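NOTES - small press talk, evening slot, 18 min plus questions

water. phone off. don't start with the joke about the font

Open cold. Read first line of the Erau book, no intro. Let it sit. Then say who I am.

Who I am - write historical mysteries, four out, fifth in copyedits. First two with a publisher that folded. Rights back. Everything since then on my own or with Iltside, who are tiny and answer emails.

What I'm covering: the reader newsletter and the free novella. NOT ads. If anyone asks about ads, say see me after, I lost money on them and that's the whole story.

PART ONE - the list

Started with 69 names. Mostly cousins. Two of them had the same email address (married, shared inbox, lovely people, never opened a thing).

First mistake: only wrote when I had a book out. So once a year, out of nowhere, buy this. Unsubscribes every time. Deserved.

Second mistake: went weekly. Lasted till November. Was writing about my tomatoes by the end.

Now - once a month, first week, short. What goes in:
one bit of research that didn't make the book
one book by someone else
any news, at the bottom, with link
The research bit gets the replies. The piece on how a harbor toll was collected got more mail than the cover reveal. Read out the toll one if time. Slide 4, it's long, just do the top paragraph.

Ask the room: who here has a list? Hands. Who has written to it since summer? (fewer hands. wait for the laugh, move on)

PART TWO - the free novella

The Fu Letters. 132 pages, prequel to the Erau series, wrote it in a bad spring when book three was stuck. Free to anyone who signs up.

Things I got wrong:
Put it in the wrong place in time. Readers took it first and it gave away who the brother was. Had to rewrite the last chapter and send it round again with an apology. A free book is still the first book somebody reads - say this slowly
No link in the back to book one. Eight months!! Had the link in the front, where everybody skips it.
Cover. Made it myself. Show old cover, show new cover, say nothing.

What worked: giving it a real ending. People hate a free sample dressed up as a story. It's got a begining, a middle and a body in the millpond.

Also - ask for the email and nothing else. I used to ask for first name, favorite period, how did you hear. Cut all that, sign-ups went up that same week. Can't prove it was the form. Think it was the form.

Price when it's not free: keep it on sale in the shops too. Some people don't want your newsletter and would rather just pay. Fine! Take the money.

PART THREE - launch month

Quick one, running short by now probably. Check clock.

Cover reveal to the list first, public a day later. Early readers get the file with four weeks to go, any earlier and they forget. One reminder. Not three. Preorder link in every single email but never as the subject line.

Manus launch is the example here. Did the preorder page late, blurb still had the old title in it, went out like that to everyone. Someone wrote back asking if it was a sequel to itself. Fixed by lunch. Sales were ok anyway, which tells you how many people read blurbs in email. 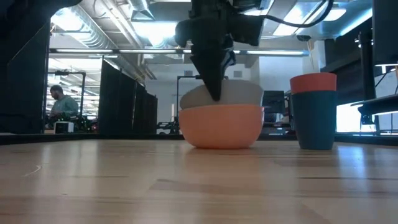
Pei-shan Tai: I signed up for the novella and never bought anything for nearly a year, then bought all four in one go on a train, so please don't clear quiet people off your lists.

Keep that one in. Somebody always asks about pruning. My answer - I send one note asking if they still want it, and if they don't answer I leave them alone for a while, then try again with the next book. Costs me a bit more in fees. Worth it I think, ask me next year.

LIKELY QUESTIONS
Which mail service? - whichever has a free tier you can live with, they're all much the same at our size
Do you write it ahead? - I try. no
Pen names, one list or two? - two. learned that when the cozy readers got the trench chapter
Can I put the novella in a box set? - check what you signed first, some shops want exclusive

End: read last paragraph of the toll letter if I skipped it before. Thank Iltside for the table. Books at the back, cash or card, card reader is slow so be patiant with me. Sign-up sheet on the same table, pen on a string.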